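Folding towels on other people's beds
Speaker notes, Braker evening talks, 2024-08-23
Sorcha Gillies, Storent

Before I start
Water. Clicker. Ask Arsalan to wave at me when I've got five minutes left, I never look at the clock. If the screen at the back is still doing the green thing, carry on, the pictures are readable enough.

Slide 1: Title
Hello everybody, thanks for coming out on a Friday, I know there's a pub downstairs. I'm Sorcha, I work at Storent, and for most of this summer my job has been going into bedrooms with a plastic and metal claw in my hand and folding towels. My mum thinks this is hilarious (she has seen my airing cupboard).

I'm going to talk about how we gather examples for a learning system. I won't say much about the learning itself. Yiğit did that at the last one of these and did it far better than I could, and if you missed it he's sitting over there in the stripy shirt, go and pester him in the break.

(pause, let people look round)

Slide 2: What we're after
So the project is called Preltisberg. Don't ask me why, it was called that when I joined. What we want at the end is a robot that can tidy the cloth on a bed: towels, sheets, blankets, the jumper that's been there since Tuesday.

Cloth is horrible for robots. A mug is the same shape every time you pick it up. A towel is a new shape every time you so much as breathe on it, and you can't write down a rule for every crumple. So we show it instead. Lots and lots of goes, by people, and the system learns what sort of movement goes with what sort of mess.

The old way was to have the robot there and steer it. I've done it, it's slow, and you end up with every single example from the same white table in the same lab. Everything we taught it worked beautifully on the white table! Then we put a flowery duvet cover down and it went to pieces.

Slide 3: The claw
(hold it up, walk down the front with it, let the first row have a go if they're quick)

What we do now is carry the robot's hand about with no robot on the end of it. You squeeze, the fingers close, and a camera on the tool looks out past the fingers at whatever you're doing. The arm doing the moving is mine. Later on, the same sort of fingers go on a proper robot arm with the camera in the same place, and what it sees looks very like what I saw.

People always ask how heavy it is. Heavy enough that you notice by the afternoon. Swap hands, shake your arms out, have a biscuit. I'm serious about the biscuit, your grip gets sloppy when you're tired and you can see it in the recordings.

Worth saying that you look at your fingertips a lot. When I started I was watching the towel the way I would at home, sort of glancing, and my hand was wandering all over the place. Half of learning to do this is learning to point your hand at the thing you're thinking about.

Slide 4: Real beds
So now we go to where the cloth is. Deisy Ñahui sets up the visits in Rawat, where we've done most of our bed work, and she's brilliant at it. She rings ahead, she goes through the consent form in plain words, she makes sure everyone in the home knows what gets recorded and can say no to any part of it, including on the day, including halfway through.

The thing she drummed into me is don't tidy first. I used to walk in and straighten things! I couldn't help it, I was brought up properly. But if I smooth the bedspread and clear the phone away and stack the blankets, I've done the robot's homework for it and left it with the easy bit. Leave the pile as a pile. Work next to it. The system needs to learn which cloth is the job and which cloth is none of its business, and it'll only learn that if both are in view.

Look at the pinks in this next one, the flowery sheet and the comforter and the knit blanket, and then the plain white towel in the middle of it all. As a person you pick the towel out in no time. 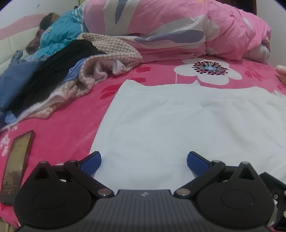

Slide 5: One go, start to finish
Right, what counts as one go. We call it an episode, which makes it sound much more exciting than it is.

You begin with the fingers open and the towel in view. You hold still for a breath. Then you go in, take hold of a corner or an edge, and do the fold. You let go, back off, hold still for another breath, and stop the recording. The still bits matter because they tell the system where the job begins and where it's finished. When I forget the last one (I forget the last one) the episode just sort of falls off a cliff.

Some house rules we've picked up along the way:

Open the fingers wider than you think you need.
Go in low, nearly flat to the bed, and let the bottom finger slide under.
If you've pinched the bedspread as well, let go and try again in the same episode. Keep it! A slip and a recovery is worth having.
If you've dropped the tool, or sneezed, or somebody's asked you a question, bin it.
Don't do it the same way every time. Start from the left, start from the right, stand at the foot of the bed.

That last one is harder than it sounds. After an hour your body finds its favourite way and wants to do nothing else. Sadia Mirani, who looks after our quality checks, can tell which of us made a recording just from the wrist. She calls mine "the spatula".

(wait for laugh, may not come)

Slide 6: Two hands
One claw will get you a half fold on a small towel. For anything bigger you want a second, and then life gets interesting.

We tried one person with a claw in each hand first, and that's still what we do for the careful work, because one brain is in charge of both sides. But we also do plenty with two people at the same bed, and I've come to love it. You have to talk. You end up saying things like "mine's the near corner" and "going, going, gone" and laughing at each other, and you get movements that I'd never have made by myself.

What you have to watch is the timing. Both tools have to agree on what the time is, or the left hand is folding a towel that the right hand put down a while ago. We do a little tap of the fingers together at the beginning so there's a moment we can line up afterwards. It's low tech and it has saved us more than once.

And mind the cables. Cables get into everything. I've folded one neatly into a pillowcase.
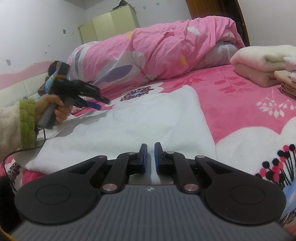

Two grippers at the same bed, with the white cloth laid flat.

(leave that up for a bit)

I like that one for the flower at the top of the white cloth. A flower printed right by an edge you'd want to grab is exactly the kind of thing that used to muddle us. On the lab table an edge was a line where white met grey, end of story. On a bed like this there are petals and sprigs and other folded things, all with edges of their own, so the system has to get the idea of "edge of the cloth I'm working on". The only way we know to get there is more bedding.

Slide 7: Numbers, quickly
We collected 393 episodes in this batch. We threw away 39 of them. Yiğit will tell you that's a good rate and Sadia will tell you it isn't, so there's your break-time argument sorted.

Most of what went was dull stuff. Thumb over the camera. Recording started late. A perfectly lovely fold where the tap at the start was missing and we couldn't line up the two sides.

Then 70 of the ones we kept were marked as having a slip in them, and as I said, we want those. We did have a long back and forth about whether to trim the slips out. Arsalan was for trimming, I was against, we tried both and the version with the slips left in coped better when the cloth bunched up. He has been very gracious about it and I mention it at every opportunity.

Slide 8: Things I'd do differently
I'd label on the day. We left it to the end of the week and by then I had no idea what I'd meant by "funny one, check".

I'd take more kinds of cloth with me. Terry is kind to you, it's got a bit of grab. Thin slippery things are where we're weak, and fleece does something odd where it clings to itself, and I haven't got nearly enough of either.

And I'd do more at different times of day. Rooms change an awful lot between breakfast and teatime, and we've leaned heavily on mornings because that's when I'm any good.

Slide 9: Want a go?
The claws are on the table by the door and there's a basket of tea towels. Arsalan's running it. Squeeze gently, the springs are new. If you're interested in joining the August sessions, Deisy has the sign-up sheet and she'd like people who are left-handed especially, we're short of you.

Questions. If someone asks about fitted sheets, hand it to Yiğit.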